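# The Nornness red rose, single stem

I've been selling these since last August and they're still the thing I get the most emails about, so I've finally given them a page of their own instead of leaving them squashed in at the bottom of the greenery list.
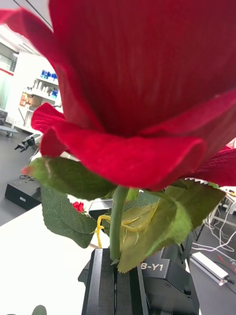
I didn't set out to stock artificial flowers at all. I had a shop at Putgate full of vases and people kept asking what I'd put in them, and fresh stems in a window that gets the afternoon sun last two days if you're lucky. So I sent off for samples. Most were dreadful (shiny, stiff, that odd plasticky pink that no rose has ever been) and then the Nornness turned up and I put it in a jug by the till and sold the jug, the rose and the promise of five more by lunchtime!

It's a proper deep crimson with a velvety look to the petals, and the head is big and open, cupped in the middle with the outer ones rolling over. Get your nose right up to it and you'll see fine lines running through the fabric. I like those. Under the bloom you get the green sepals and then the leaves, and they don't all match - one's a darker green with toothed edges and veins, another's a good deal paler. Real roses are a muddle of greens too, so I'm happy with that.

## Sizes and prices

- **Short stem**, for jugs and bud vases: 100 pence off if you buy it with any of my own vases
- **Long stem**: a bit more, price on the order form
- **Box of 160 short stems**: weddings and shop windows, please email first as I don't keep many boxes in
- Stock code for all of them is 813, just add S, L or BOX

The short one suits the Marty vase best. Marty is the squat one with the narrow neck, and a single rose stands up in it without flopping to one side. If you've got the Honar, which is much taller and wider at the top, you want the long stem and you want at least three of them, or they slide about and sulk against the rim. I've tried it with one. I've tried it with one and a handful of glass pebbles. Get three.

## Getting it ready

They come to me packed flat and they'll come to you the same way, so don't panic if yours looks a bit squashed when you open the parcel. Take off any ties or packing first. Go slowly round the leaves, they snag. Then ease the outer petals down with your thumb, a little at a time, and leave the middle ones alone. I did my first one in a rush and pulled it wide open like a cabbage and it never went back.

Leaves can be turned a bit too. Point one forwards and one back and let the third droop, if yours wants to droop. Hold the stem just under the head while you do it.

If a sepal's gone slightly frayed at the tip you can trim it with nail scissors, or leave it. I leave mine.

## Dust

A soft make-up brush, dry, from the middle outwards. A hairdryer works as well, on cool and from arm's length. Please don't wash them! Somebody is always going to tell you to swish them in the sink with washing-up liquid, and that might be fine for the plastic sort, but I ruined two this way and the red went all over the draining board.

Keep them out of strong sun if you can. The one in my window had a whole summer of it and has gone more of a brick colour on the side facing the street. I rather like it but it's not what you paid for.

## Things I get asked

**Does it smell?** No. You can put a drop of rose oil on a bit of cotton wool and tuck that in the vase, but not on the petals, it'll mark.

**Do you do white?** I did. They looked grubby by the second week, so I've stopped.

**Can I shorten the stem?** Yes, with pliers or old kitchen scissors you don't care for. Cut less than you think you need, then stand it in the vase and look at it before you go again.

**Will it do for outside?** For an afternoon, on a dry day. I wouldn't leave it out overnight.

## Orders

Updated 8 Apr 2020: the shop door is shut for now but I'm still packing parcels at home and walking them down to the post twice a week. I've got 135 short stems left and far fewer of the long, and I can't say when Nornness will be sending more. If you want long ones for a Honar, do email before you order and I'll put yours to one side - I'd hate for you to get two and be left wanting the third.

Returns are fine within the month as long as you haven't cut the stem.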